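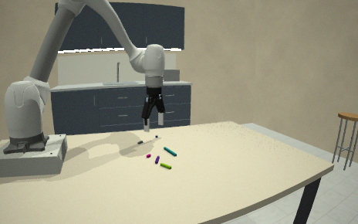

Ticket 2347 – Colour cast on large format printer, front office
Opened 2/22/24 by Marloes Meijer. Prints have gone purple again. Started after the driver update I think, might have been before, wasn't in the office. Greys are worst, anything with a bit of blue in it. Client is after a dark blue-grey for the kitchen joinery, much like the cabinets behind the table there, with a beige wall, and what comes out of the printer is eggplant. Screen looks fine on both my monitors. Need the Pacheco boards out this arvo if at all possible.

Milan De Bruijn (IT): Which queue are you printing to? Should be the one with "matte" in the name, the other is the old one. Also what program.

Marloes: Matte one. From the PDF, not from the layout program. Layout program does it too but less.

Milan: Ok. Try these
– paper type on the printer's own panel, not just on the PC. Has to match the roll
– colour management set to printer OR application, not both
– nozzle check, send me a pic

Marloes: Panel said glossy. Changed to matte. Nozzle check has gaps in the yellow. Phone's flat, pic later.

Milan: Gaps in yellow would do it. Run a normal clean, not the heavy one, heavy one eats ink. Then another nozzle check.

Marloes: Cleaned. Yellow better, still one gap. Beige is beige again. Blue-grey still too warm.

Milan: Clean once more and leave it 18 minutes before you print. Which profile is loaded?

Marloes: It says Skostavari_old. There's no other one in the list??

Milan: Thats the problem then. Update wiped the profiles folder and it's picked up the leftover from the previous paper supplier. Gonçalo has the right one on the shared drive, ask him where, it wasnt in the usual spot last time I looked.

Gonçalo Vilela: Under Redovetti / paper / profiles. Copied it onto Marloes's machine. The laptop by the window needs it too, haven't done that.

Marloes: Nozzle check clean now. Printed a test strip on an offcut, right next to the paint chip. Very close. Slightly dark in the shadows but I can live with it, client has the real chip anyway. Boards are printing.

Milan: Good. Leaving open till the laptop is done. Don't let it update the driver by itself, I've switched that off on yours but not on Apolline's.

Apolline Roussel: Mine already updated. Same purple. Can someone copy the profile over before May, I have the big roll to get through

Status: pending (2 machines)

Pledadness IT Support | Contact the help desk | © 2024 Pledadness | Back to top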